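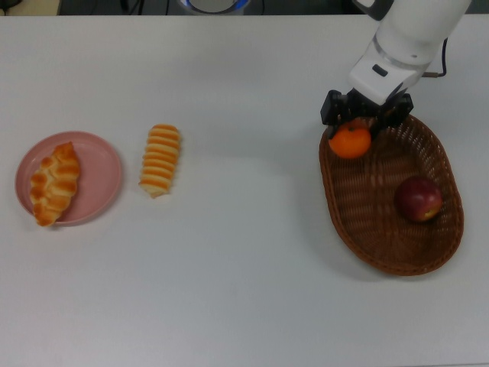
*Last updated: 24 October 2020*

I haven't posted since July, so I'm going to put everything in one entry and get it over with.

The big thing is that we moved. Our lease on Skurnis Street ran out and the landlord wanted another $200 a month, so Gert and I packed up and found a place on the other side of the river. It's smaller, but it has a real kitchen with a window over the sink, and the bus stops at the corner. We did the move in two trips with my uncle's truck. The couch didn't fit through the front door. It spent a night on the porch and went in through the back the next morning after Gert took the door off.

My cousin Tincuța had her baby the week after. It's a girl, seven pounds even, with a full head of black hair. Everyone is fine. I drove up for the weekend and mostly did laundry and held the baby while Tincuța slept. My aunt had already filled the freezer with soup, so I wasn't needed for cooking. I got to meet Cristóbal's parents too, through the living room window the first day and then on the lawn in masks. They're nice people. His father talked to me for an hour about drainage.

Work is the same. I'm still at Kleinschmidt, still doing the scheduling, still at home four days out of five. Ashok left in August for a job closer to his mother, and I got half of his accounts. I asked for more money and was told to ask again in the new year. I wrote that down.

I started running again. I was up to 300 minutes a month before my knee began hurting, and now I walk most mornings and run on Saturdays if it feels OK. Today it did. I went out to the water tower and back, and it was cold enough for gloves on the way out.

Grandma's birthday was over video this year. Sulastri set it up and got 2 of the great-aunts on, which took most of an afternoon by phone. Grandma kept her thumb over the camera for a while, but she heard all of us sing. She says she wants the real party when this is over and that she's keeping a list of who owes her a present.

I still have boxes in the hall marked "misc" that I haven't opened. I can't find my good scissors, my winter boots, or the cord for the printer. If I borrowed a book from you before the move, I do have it, and it's in one of those.

I finished the blue scarf. The green one has a mistake eleven rows back and I'm leaving it in.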